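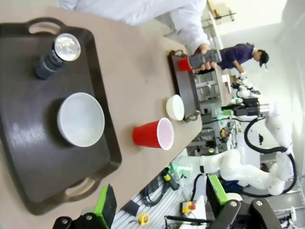 Trokilgate Home Learning Group
Minutes of the spring planning meeting, March

Chair: Liesl Schnyder
Present: 13 member families represented
Apologies: two families, sent by email before the meeting
Start: 7:10 p.m.

1. Minutes of the last meeting

Approved with one correction. Under item 4, the nature journals were to be brought in monthly, and the earlier minutes said weekly.

2. Math curriculum for the older group

The chair went over the trial of the Vainio math course, which the older children have been using since January. Parents had sent in comments ahead of time. Most found the lessons short enough to finish in one sitting. Several said the jump from fractions to decimals comes too fast, and that the answer key skips steps that a parent who has forgotten long division would want to see.

One parent asked whether the group could go back to the previous course for the rest of the year. Others did not want to switch in the middle. Agreed to finish the Vainio book, with an extra two weeks on fractions review before starting decimals. Families who would like to move ahead on their own may do so, but group sessions will follow the slower schedule.

The tests at the end of each unit will be done at home and do not need to be turned in.

3. Reading list

The list for next fall now stands at 21 titles. The chair said this is too many for families with more than one reader and asked for it to be cut. After discussion it was agreed that 10 titles will be marked as shared reading, to be talked about at group sessions, and the rest will be optional.

There was a disagreement about whether the shared titles should all be historical. Two parents wanted more science and biography. Left open. Anyone with a title to suggest, or one to take off, should write it on the sheet in the library box before the April session.

Read-aloud time for the younger group stays at twenty minutes. A request to move it to after lunch was discussed and not taken up, as the younger children are tired by then.

4. Money

The balance after the winter term is $270. Printing was higher than expected – mostly the map packets. From now on map packets will be sent out as files and families can print what they need.

The Skandport writing workbooks come with a lower price if ordered together. Families who want one should tell the chair by the end of the month and pay when the books come in. The group will not cover the cost of workbooks but will pay the shipping.

5. Record keeping

Reminder that each family is responsible for its own attendance log and its own paperwork with the district. The group does not keep these records and cannot supply them later.

Some parents have been using Tuketine to keep lesson logs on their phones. It was described as easy for daily entries and awkward for printing a full year. Others keep a paper binder. There will be no group rule on this. The chair will put a blank log sheet in the library box for anyone who wants to copy it.

A new member asked how much work to save as a portfolio. Suggestions were one piece per subject per month, dated, plus a list of books read. A longer talk on portfolios will be on the agenda for the next meeting.

6. Handwriting

Short discussion on when to start cursive. Practice varies a great deal between families. No group lessons planned for now. One parent has copywork pages she made herself and is willing to share them.

7. Spring presentations

Each child may give a short talk on a topic from this year's work. Talks are limited to five minutes for the older group and three for the younger. Notes are allowed, reading from a full script is discouraged. Children who don't want to speak can put out a poster or a notebook instead.

Parents asked for the order of talks to be set ahead of time – last year younger brothers and sisters had a long wait. The chair will send out a schedule.

8. Other business

Library books are overdue from the winter box. Please check shelves and cars.

The question of a summer reading meetup was raised. Four families are interested. Put off to the next meeting.

Actions

Liesl Schnyder: presentation schedule, Skandport order, blank log sheet
All families: reading list suggestions, workbook requests, overdue books

Next meeting in April, same start time.
Meeting closed at 8:35 p.m.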